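Card freezing (payment cards)

Card freezing is the switch in your banking app that stops a debit or credit card from being used until you turn it back on. Some banks call it a card lock, some call it a pause, and mine called it "snooze" for a while, which I rather liked. I've been keeping this entry going for years and I still get letters about it, so I've rewritten it from top to bottom.

What it does

When a card is frozen, new purchases get declined. So do cash withdrawals and, with most banks, cash advances. The card number stays the same, the PIN stays the same, and the account behind it keeps running as usual – your paycheck still lands, and transfers you make yourself still go out. You can thaw the card in a few seconds and carry on.

People mix this up with canceling a card all the time (I did, the first time!). Canceling kills the number for good and a new card comes in the mail. It's also a different animal from a credit freeze, where you ask the credit bureaus to keep lenders from looking at your file. A frozen card does nothing at all to your credit file.

What still goes through

Now we get to the part that trips people up. Plenty of banks let recurring charges through on a frozen card, so your gym and your streaming service may go on collecting. Refunds normally arrive. A purchase you made before the freeze but that's still pending will usually post too, even if it shows up a few days later.

Tollden, the credit union I've used since college, lets recurring charges through. Prasis blocks them unless you tick a box. I had a card at each one August and managed to freeze both on the same trip, then came home to a very grumpy email from my phone company. Check your own bank's help page before you rely on anything I say here.

A short history

The early versions worked by phone. You called, gave your details, and somebody put a hold on the card. The first one I ever used was at Jindberg, a small savings bank, where the hold could only be lifted during branch hours. I once spent a whole evening with 70 dollars in cash and a perfectly good card I couldn't use. The app switch came along later and changed everything, at least for forgetful people like me.

Romain Sabatier wrote the first version of this entry and argued that freezing should be the default, with the card thawed only when you're about to pay. I tried it for a month. It's great until you're at the front of a line with no signal.
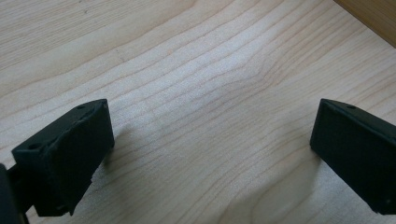
When to freeze and when to report

Freeze the card if you think it's in a coat pocket or under a car seat. If you know it's been stolen, or you see a charge you didn't make, call the bank right away. A freeze doesn't count as a report, and the deadlines for disputing a charge depend on when you tell the bank. My own odd charge was for 85 dollars at a shop called Bermúdez, and I'm glad I phoned first and fiddled with the app second.

One more thing – a card saved in a phone wallet may have its own number behind the scenes. Most banks freeze that along with the plastic, but a few treat it separately, so have a look at both.

See also: Credit freeze; Chargeback; Virtual card number

Contact the editor | Copyright notice | Back to top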